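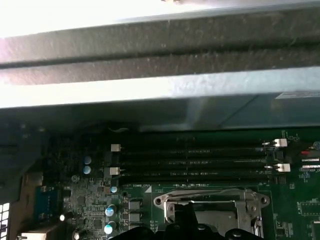 Questions we hear most about upgrading and repairing used computers

Do I have to know a lot about computers before I open one up?

Not at all! Most people who buy a refurbished tower from us at Vekden have never had the side off one before, and they manage very nicely with a clear table, a good lamp and an unhurried afternoon. Shut the computer down, unplug the power cord, and hold the power button in for a few seconds. Then touch a bare metal part of the case before you reach for anything else.

How do I know which memory slot to use?

Look for the tiny white printing on the board itself, right beside the slots. On a board with more than one bank you may find something like "DIMMB_CPU1", and your manual will tell you which bank to fill first. Open the latches at the ends of the slot, line up the notch, and press down evenly until the latches close. It takes a firmer push than most folks expect, so don't be shy – but if it won't go, take it out and check the notch again.

Should the tower be standing up or lying down while I work?

We always lay ours down, open side up, and we'd gently encourage you to do the same. Small screws stay where you can find them, and you aren't fighting gravity every time you seat a part.

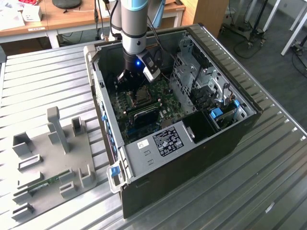

Can I add a second hard drive?

Very often, yes, and it's one of our favorite upgrades for anybody with years of family photos to keep. Have a look for a free bay first, and then for a spare power lead and a spare data connector on the board. In many office towers the drives sit low down beneath the metal cage, and a square blue tab like the one on that hard drive is a good place to start looking for how yours comes out. Please don't tug on it if it feels stuck! Check the guide for your model, and move any cables out of the way before you try again.

Is it all right to take the processor out and put it back?

You can, though we'd leave it alone unless you're replacing it or the cooler has to come off anyway. Lift the lever slowly, hold the processor by its edges, and never touch the contacts.

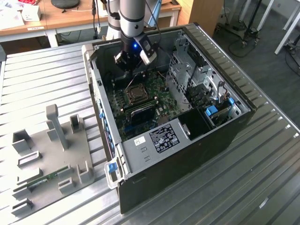

Whenever the cooler does come off, wipe away the old paste and put on a fresh dab before it goes back. We keep Giltero paste in the shop, and one small tube will do several computers.

What if I get partway through and lose my nerve?

Put the loose parts in a box, screws included, and bring everything in. Fitting memory or a drive you bought from us is free for 100 days after purchase, and we're always happy to let you watch.

Page updated February 2026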